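Cabbages and grippers: what I learned the hard way

I've been nursing the picking arm at the Trenholm farm shop since August, and most of my grief has come from one vegetable. Peppers, fine. Cucumbers, fine. Then a cabbage went down like a bowling ball and took a tray of eggs with it!

The grip force was set at 500, left over from the cucumbers, and a cabbage is heavy and slippery with it. So up I went to 2000 (silly me) and the next one came out with a dent you could park a thumb in. Go up in small steps, and try each one over a folded towel with the shop shut. 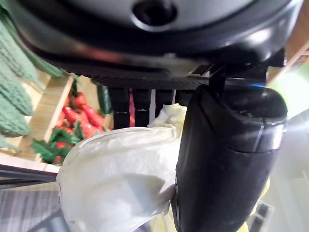
Cabbage in the grip, with the peppers and bitter melons behind.

Grab it by the smooth round part if you can. Loose outer leaves tear and slide, and the arm doesn't notice it's holding a leaf and no cabbage. I pull off the floppy ones first. Wipe the fingers down too, every 2 hours on a busy morning, plain damp cloth and then a dry one.

And please, hit the stop button before you reach in. I didn't, once, and got my knuckles properly pinched. Maricica Husar over at the Imstead shop ties a red ribbon on her button so she can find it in a panic, and I've pinched that idea as well.

Next up, melons. Wish me luck.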